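Skaltcombe held off Dikau 71-66 in the final of the August invitational at the Dralla gym, and anybody who stayed in their seat for the last four minutes has a calmer heart than most of the people in that building.

Damir Georgiev led the way with 17 points, most of them in the second half, and pulled down nine rebounds besides. He missed his first five shots and looked a little lost out there (his own word, when we caught up with him by the water cooler), but his teammates kept feeding him the ball in the low post and sooner or later it started to fall.

Dikau led by eight at the break and seemed to be in fine shape, hitting from outside and getting back on defense. Then Skaltcombe came out of the locker room in a full-court press, forced turnovers on three straight trips, and tied it before the concession line had even cleared!

It went back and forth from there. Dikau went ahead for the last time at 66-65 on a long jumper from the corner. Georgiev answered with a hook shot in the lane, was fouled on the next possession and made both free throws, and two more from the line by guard Luka Softić finished the scoring.

"I told them at halftime that we weren't playing badly, we were playing slow," said Skaltcombe coach Selma Krasniqi, who had very nearly lost her voice by then. "They're good listeners, this bunch, once they're behind."

The win gives Skaltcombe its first invitational title since 2000, when Krasniqi was a reserve forward on the women's side and, she says, mostly kept the bench warm. The tournament itself goes back to 1945, and the old silver cup still makes the trip home with the winners every summer, dents and all.

Attendance was around 2000 over the whole weekend, a very nice turnout for a gym with no air conditioning. Dikau, which had won its three earlier games by double digits, will host Skaltcombe in the regular season.
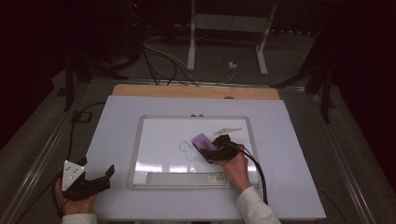
A pink eraser and a bit of blue marker on the whiteboard.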